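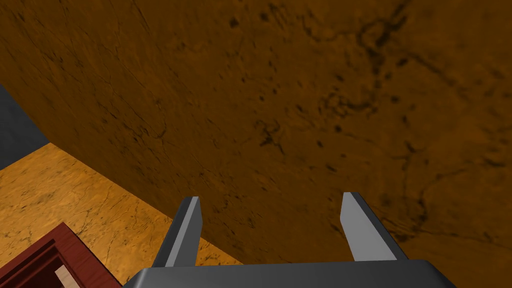
Choosing a gripper for a simulated robot is easier when you give every candidate the same small test, and in this page I show the test that I use. It is meant for people who already have a simulator running and one arm that obeys their commands. I began with the parallel-jaw gripper, because it is the most common kind and the easiest to understand. Before any grasp I open the fingers wide and look through the wrist camera. You want to see both fingers for most of their length, the gap between them, and a piece of something you know. In my case the corner of the red wooden box on the left is enough, and the veins in the stone-like surface give the eye something to follow when the wrist turns.

What you need

A simulator with a kitchen or workshop room in it. A two-armed robot model is good, but one arm is enough for the first steps. One camera fixed to each wrist and one on the body of the robot. A plain text file for your notes. I keep mine in a folder called Ultitdale, which is also the name of my test room, and I make a new file for each gripper.

Step 1. Set the open position

Send the command for fully open and wait until the fingers stand still. Then read the position back from the controller. The number you sent and the number you read should be the same. If they are different, look first at the joint limits in the model file. In one of my early models (I called it Magnusson) the limit of one finger was written with the wrong sign, so one finger moved and the other stayed where it was. I lost an evening to this.

Save a wrist picture at this moment, with nothing between the fingers. All later pictures will be compared with it.

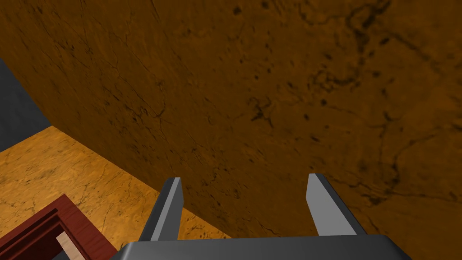 Wrist view with the gripper open. The wooden frame is at the lower left.

Step 2. Check the camera before you blame the gripper

Many problems which look like gripper problems are camera problems. The palm housing should take only a strip at the bottom of the picture. If it takes half of the picture, move the camera further back or tilt it up a little. Be careful with the tilt, because with too much of it the fingertips point at a wall and you lose the table.

Wide lenses are tempting. I tried one and went back to the normal lens, as the fingers became bent at the sides and I could not judge when they were parallel to an edge. If your training program needs the wide view, keep it, but make your own notes with the normal one.

Check also the light. A finger needs one face lighter than the other, or else it is hard to say which way it is turned. A single lamp above and to one side is usually sufficient.

Step 3. Close and open

Close the gripper slowly on nothing, then open it. Do this 200 times with a small script and write down the read-back position each time. It sounds boring, and it is, but the script does the work while you drink your coffee. You are looking for drift - a slow change in the open position from the first cycle to the last. My colleague Helge Sandberg prefers to do this test with a block between the fingers. I do it empty first and with the block afterwards, so I know from where the error comes.

Step 4. Try to reach from below

Most people test only from above, on a table. I recommend that you also bring the arms under something, for example under a shelf or a table top, and point the grippers upward. For this step the body camera is more useful than the wrist cameras, for it shows how near the wrist and the arm links come to the wood.
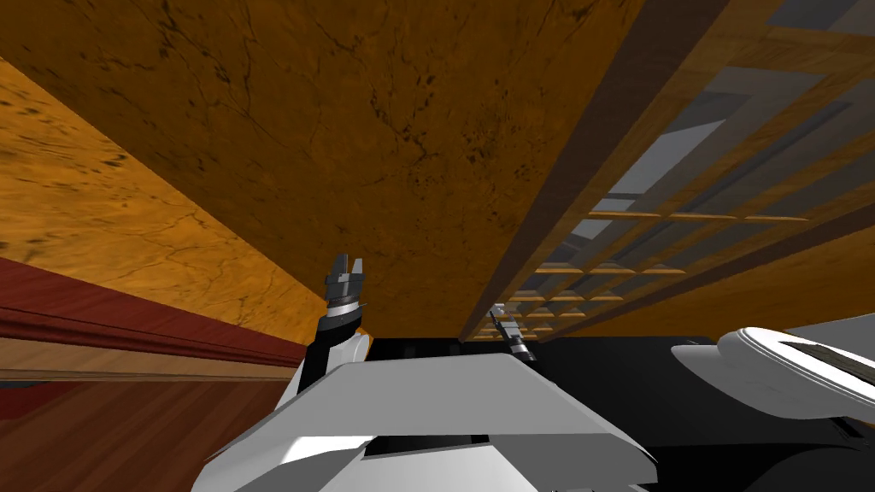
Move one arm at a time and leave the other at rest. A long gripper housing, which seemed harmless above the table, can now use up the free space, and the elbow has to go out to the side. If the planner gives no path, do not make the collision shapes smaller only to get a result. Try a different starting pose first, with the wrist turned a quarter round, and write in your notes which pose you used.

Step 5. Compare

Give each gripper a mark from 1 to 5 for these points:

View of the fingertips
Same opening after many cycles
Space needed under a surface
Ease of control

Use the same room, the same light and the same lens for all of them. When I changed the room between two grippers, called Celtodwood and Mesalside in my notes, I had to repeat both, and the marks came out different the second time.

If two grippers have the same total, I take the one with the shorter housing. Keep the files of the other one too, as you may want it later for a task with larger objects.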